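4. How we collected the demonstrations

I wrote most of this section, so it will sound a bit like me (Kevser Türkmen and Barış Yüksel kept taking out my exclamation marks, and I kept putting some back). The project started as our term assignment in the manipulation class and just sort of grew. By October we had a working title, a shared folder called Petard, and very little idea how long it takes to pick things up over and over again while keeping your wrists in sensible positions. It takes a long time!

4.1 Who did the collecting

Three of us recorded demonstrations: Kevser, Barış and me. Songül Kahraman set up the storage and wrote the script that sorts every recording into a folder by person and task, and she's the reason we still have all of it. Sotiris Fragkou had taken the class the year before and came by in the evenings to tell us what his group had done wrong, which saved us from at least the wobbly-mount problem and the problem of starting a recording while still talking. We didn't ask anyone outside the project to record. I would have liked that, and I'll come back to it in Section 6, but training a new person took most of an afternoon and we just didn't have the afternoons.

All three of us are right-handed. I mention it now because it matters later, when we get to the left-hand results and they look worse than the right-hand ones.

4.2 The tasks

We wanted tasks that a person does at home without thinking, with objects we already owned or could borrow from the kitchen down the hall. Our first list was much too long and had things like folding a dish towel and opening a jar on it. The jar was a disaster. With two fingers per hand you can hold the jar, and you can hold the lid, but turning one against the other made our wrists do things I don't want to repeat. We dropped it after one evening.

What stayed was a family of pick-and-place tasks with cups, small containers and a basket, all done at the same table. In each one, at least one hand has to hold something and the other hand has to be ready to help, even if it ends up doing nothing. Barış argued that a waiting hand is wasted data. I argued that a robot with two arms has to learn where to park the second one, and I still think I was right (he's a co-author, so he can add a footnote if he wants to). Figure 3 is from the cup and basket task.

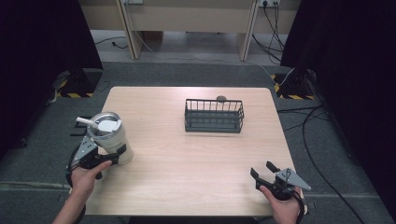
Figure 3. Cup and basket task, with the tumbler in the left gripper and the right gripper open.

The tumbler turned out to be our favorite object and also our most annoying one. The straw moves the weight around less than you'd think, but it makes the top a poor place to grab, so we all settled on closing around the body. Kevser approached low and slow. I came in fast and then corrected, and you can see that in the trajectories as a little hook right before the fingers close. We talked about whether to agree on one style and decided against it, mostly out of curiosity about whether the policy would pick one or make a mush of both. It made a mush of both. Section 5 has the plots.

4.3 Keeping and throwing away

We ended up with 659 recordings across all tasks, and 239 of those are from the cup and basket task. A recording was thrown out if the object was dropped, if the tracking jumped, or if the person doing it said "nope" out loud, which was our official stop word. We tossed 18 cup and basket recordings for tracking jumps alone, nearly all from one evening, and we never found the cause. Those 18 aren't part of the 239.

Looking back, I wish we had kept the dropped ones. Hatice Demirtaş, who taught the class and read two drafts of this, pointed out that recovering from a near drop is exactly the kind of thing our policy can't do, and we had been deleting examples of it for weeks! We changed the rule after that conversation. From then on a drop stayed in, with a tag, as long as the person picked the object up again and finished.

There's one more thing about the timing. We never told each other to hurry, but all of us got faster as we went along, and the late recordings are a good deal shorter than the early ones. We tried cutting the early ones out and training on the rest, and the policy got quicker and clumsier, so we put them back in. All results in Section 5 use the full set unless the table says otherwise.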